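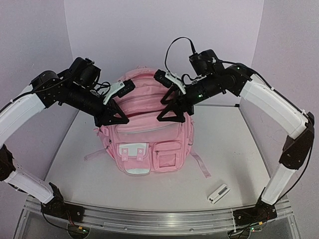
How a House Gets Sold

A house costs far more than most people have in the bank. Selling one takes several steps, and different people look after each step. This page explains them in order, using a made-to-measure word list at the end for the terms that matter.

Putting a price on it

The person who owns the house is called the seller, or vendor. Before anything else, the seller needs a price. A house has no price tag from a factory, so the price is worked out by comparison. An agent looks at other houses nearby that have sold in the past few months and notes their size, their land, the number of bedrooms and their condition.

Suppose three houses on the same street in Helteddale have sold this year. One has a bigger yard than the seller's house. One has a smaller kitchen. One is almost the same. The price of the third house is the most useful, and the other two are adjusted up or down.

Two houses with the same rooms can still have different prices. Land close to a train station or a school usually costs more. Land that floods usually costs less.

Listing the house

Once the price is set, the house is listed. A listing is a public notice that the house is for sale. It gives the address, the number of rooms, the size of the land and the asking price. Our pretend house is at 151 Quintero Street.

The agent then holds inspections, which are set times when buyers can walk through. An inspection might run from 10 am to 10:30 am. Buyers check the rooms, turn on taps, and look for cracks or damp patches.

Making an offer

A buyer who wants the house makes an offer. The offer is written down, with the amount and any conditions. A condition is something that has to happen before the sale can go ahead. Two common ones are:

The bank agrees to lend the money.
A building inspector checks the house and finds no serious faults.

The seller can say yes, say no, or suggest a different amount. This back-and-forth is called negotiation. Some houses are sold at auction instead, where buyers call out prices in public and the highest bidder can buy the house if the price reaches the seller's minimum.

The deposit and the loan

When both sides agree, they sign a contract. The buyer also pays a deposit, a part of the price paid early. The deposit is held in a special account called a trust account – the agent cannot spend it.

Most buyers borrow the rest from a bank. This loan is called a mortgage or home loan. The bank charges interest, a fee for using its money. If a buyer pays the bank $3,000 each month, part of that goes to interest and part goes towards the loan itself. In the early years the interest part is larger. It shrinks as the amount owing gets smaller.

If the buyer stops paying, the bank is allowed to sell the house to get its money back.

Settlement day

Settlement is the day the house changes owners. Four things happen:

1. The bank sends the money.
2. The seller's own loan, if there is one, is paid out.
3. The government's land record, called the title, is changed to the buyer's name.
4. The agent hands over the keys.

The weeks between contract and settlement are used for checking. A solicitor or conveyancer makes sure that the seller really owns the land and that no rates are unpaid.

Word list

Agent: a person paid to sell a house for its owner.
Conveyancer: a person trained to handle the paperwork for a sale.
Deposit: money paid early to show the buyer is serious.
Rates: money paid to the council by landowners.
Title: the official record of who owns a piece of land.

Written by Sarahí Rosales. Checked by Yasir Rajput.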